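Workshop tips: when a home robot arm jams a drawer

Last checked 15/08/2020

The fault covered on this page is a stall during drawer opening. Our arm, a Drenari unit with a two-finger gripper, pulled a nightstand drawer off line in July. The runner bound, the arm kept pulling and the stop triggered late. Fingertip force in the log reached 266 newtons against a set limit of 17.

Before touching anything, press the stop button and isolate the arm at the wall. A stalled arm can hold load in its joints, so keep hands out of the gap between the drawer side and the fingers.

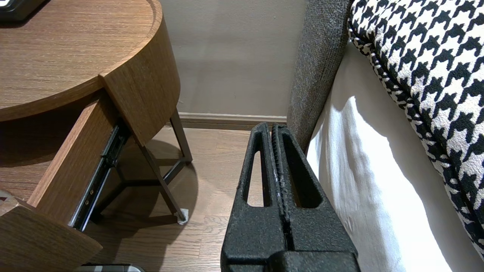 Next, check the runner. With the drawer open, look along the metal slide for lifted screws. Any screw head standing proud will catch on the return stroke. Tighten by hand; a power driver strips the holes in soft timber. Wipe the slide with a dry cloth and apply a little dry lubricant. Do not use cooking oil.

Push the drawer in and out by hand ten times. If it drags at the same point each time, the fault is in the furniture and no change of settings will cure it.

Then check the approach path. Ours had a second error: the stored height was low, so the fingertips came up under a curved wooden edge. Contact there is easily missed, as the wrist sensor reads it as extra payload. Jog the arm at its lowest speed and stop short of the wood.

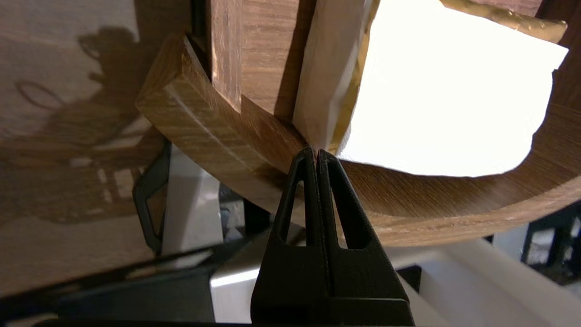
Resetting the limits

1. Restore the force limit from the Padska settings file. Ours had reverted to the factory value after an update.
2. Set the stall timeout to 1000 ms or less.
3. Run the drawer cycle with one hand on the stop button.
4. Read the log. Error 869 means the limit was reached and the arm released as it should.

If error 869 comes back with a free-running drawer, take the arm out of use and have the wrist sensor recalibrated.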